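Manual do Operador Pendine – Secção 10
Imprimir | Enviar por e-mail
Última atualização: dezembro

10. Abertura diária do hangar e do balcão de passageiros

Esta secção aplica-se aos aeródromos que usam o sistema Pendine para registar movimentos, taxas de estacionamento e ocupação do hangar. A configuração inicial tem de estar concluída.

1. Ligue o terminal do balcão e aguarde pelo ecrã de entrada.
2. Introduza o código do operador de serviço. O código do turno anterior deixa de ser válido ao fim de 60 minutos.
3. Abra o menu Pista e confirme a frequência de rádio indicada na ficha do aeródromo.
4. Selecione Hangar > Lugares e verifique se as matrículas correspondem às aeronaves estacionadas.

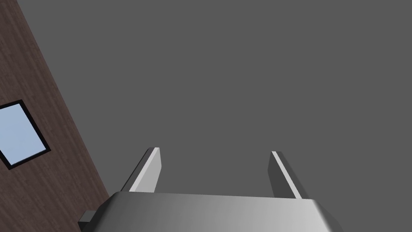

5. Corrija as matrículas em falta com a tecla Editar. As aeronaves em trânsito entram na lista Meresau e as residentes na lista Pathirana.
6. Grave. Se aparecer o aviso 122, há dois registos para o mesmo lugar; apague o mais antigo e volte a gravar.

Nota: a lista Meresau é limpa no fecho do dia. Quem fica mais de uma noite tem de ser inscrito outra vez na manhã seguinte.

Cuidado: não altere a tabela de taxas com faturas em aberto. Os valores já calculados não são atualizados e a diferença tem de ser lançada à mão.

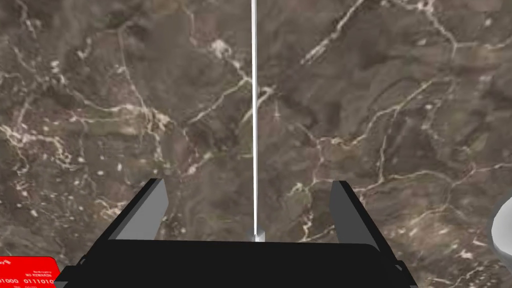
7. No menu Balcão, abra a caixa e introduza o fundo inicial.
8. Imprima a folha de chegadas previstas e afixe-a na sala de espera.
9. Teste a ligação ao módulo de combustível Rekesetti. O indicador deve passar a verde; se ficar amarelo, repita o teste passados 2 minutos.

Nota: sem ligação ao módulo, os abastecimentos registam-se em papel, com matrícula, hora e litros, e são introduzidos no sistema antes do fecho.

Pedidos de novos códigos de operador: Thilini Nanayakkara, apoio técnico, extensão 122.

O fecho do dia é tratado na secção seguinte.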